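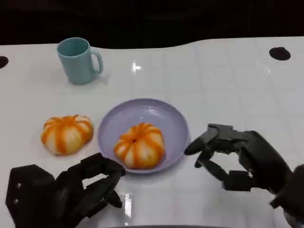
One pumpkin bun on the plate and one beside it, with a mug behind, during a Plurstead table-setting session.

Plurstead wants cafes to rent a pair of hands

Last updated: September 2022

A company called Plurstead has started offering a two-handed serving robot to small cafes and bakeries, and it would like them to pay by the month. The service is called Grullia. It covers the robot, the software that runs it, a technician to set it up and a phone line for when it stops. The price is $2,263 a month on a one-year contract, or $1,057 a month for anyone willing to sign for five years.

For that money, a cafe gets a machine that stands at a table and moves light items from one place to another. Plurstead's brochure talks about plating, tray setting and "front-of-house support." The work on show when we visited the company's rooms in Imthorpe was plating, and it was plating of a fairly gentle kind: buns striped in orange and cream like small pumpkins, a lavender plate with a raised rim and a teal mug, all set out on a shiny white table with nothing else on it.

That is a long way from a bakery counter at eight in the morning. Real counters have crumbs, tongs, napkins, somebody's elbow and a tray of something sticky that has just been put down in the wrong spot. Asked how Grullia handles clutter, Simão Brandão, who runs sales for the service, said the robot "prefers an organized surface" and that customers are given a layout guide during setup. He would not say how much of a working counter has to be cleared to follow it.

The hands themselves are the best part of the offer. They are dark gray, with fingers jointed in several places, and they look more like human hands than the simple pinchers on cheaper machines. Plurstead says they can pick up soft baked goods without crushing them. That may be so, but the company's own material gives only one speed figure, 70 items an hour, and Brandão confirmed that it was measured with one kind of bun and one kind of plate. A teenager with a pair of tongs and an average amount of motivation should be able to beat it before the first coffee is poured.

There is also the matter of what an "item" is. In the contract, moving a bun to a plate counts as one item. Moving the same plate to a tray counts as another. A cafe owner who reads 70 items an hour as 70 customers served is going to be disappointed, and the brochure does little to stop anyone from reading it that way.

Aksel Hjaltadóttir, who advises independent bakeries on equipment and has looked at the contract for two of them, told both to wait. Her main complaint was the list of things the monthly fee leaves out. Cleaning supplies for the hands are extra. So is teaching the robot a new product, which Plurstead bills as a separate visit.

"A bakery changes what it sells all the time," she said. "You do a pumpkin bun in the fall and then you want something else for the holidays. If I have to book a technician each time the menu changes, I'm paying for a problem I didn't have before."

She also asked how the hands are supposed to be kept clean enough to touch unwrapped food. Plurstead's answer is a fitted glove, changed between shifts. The gloves were not part of the basic package in the copy of the contract we read - they sit on a separate price sheet, along with the replacement fingertips.

Brandão said the comparison with a human worker is unfair. Grullia is meant to work next to staff, he said, and take on the dull part of the job so they can talk to customers. He pointed to Wallner, a bakery that has had one of the robots since April, as proof that the idea holds up outside a test room. Wallner's manager confirmed that the robot is there and said the staff get along with it fine. It is used in the back for setting up display plates before opening and is switched off when the doors are unlocked. The bakery is on a discounted trial and has not decided whether to pay full price.

None of this makes Grullia a bad machine. Picking up a soft, round thing and putting it down neatly is hard for a robot, and a few years ago a small company would not have tried to sell it. But the five-year deal locks in today's hands at today's speed, and the contract says nothing about free upgrades if a better model comes along. It does say, on the second-to-last page, that leaving early costs half of whatever is still owed.

Plurstead is taking orders now and says new customers will wait three months for delivery. Cafes can ask for a visit at the Imthorpe rooms first. Owners who go should bring a few of their own products and ask to see those handled.

Contact the newsroom | Copyright, all rights reserved | Back to top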